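Clindis Grocery Unit Prices: README

Clindis is a table of shelf prices copied from grocery store tags, with the price per ounce worked out again from scratch. There are 619 rows. I started it after I stopped believing the small print on the tags, and after going through the file I believe it even less.

What is in it

One row per product and package size. Columns are store, product, package size, tag price, tag unit price, computed unit price, and a flag. The flag is set when the last two prices differ by more than a penny. It is set on 90 rows.

Before you quote that figure, read the next part.

Where the rows came from

Most were typed in by hand at two stores, listed as Balogun and Dramier. Another 211 came from an older spreadsheet called Botine, which had no notes on how it was made. I kept those rows because throwing them out would leave no canned goods at all. I don't trust them much. Several list "family size" as the package size, and I left the computed price blank there.

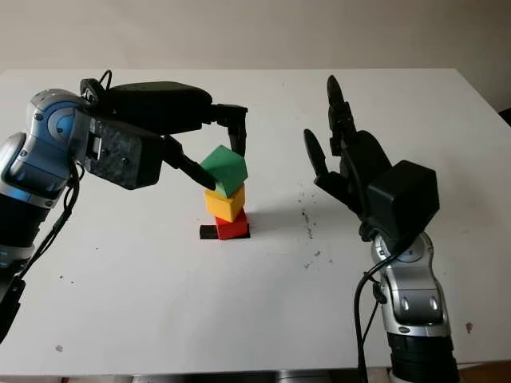

Sale prices are the other weak spot. Some tags show the sale price in large type and still give the unit price for the regular one. Is that an error or a store policy? I asked at Dramier and got two different answers, so the flag treats it as an error and you can decide for yourself.

What it can't tell you

Whether bigger packages are cheaper in general. People keep wanting this from the file. The products were picked by whoever was standing in the aisle, and cereal is badly overcounted. Any average over the whole table is mostly an average of cereal.

It also says nothing about change over time. Every store row was taken in September.

Known problems

Paper towels are priced per sheet at one store and per square foot at the other. Do not compare them.

Fluid ounces and ounces by weight share a column. Sort by product first.

Use

Free for any purpose. Corrections are welcome if they come with the tag price and the package size. "Looks wrong to me" isn't enough to change a row.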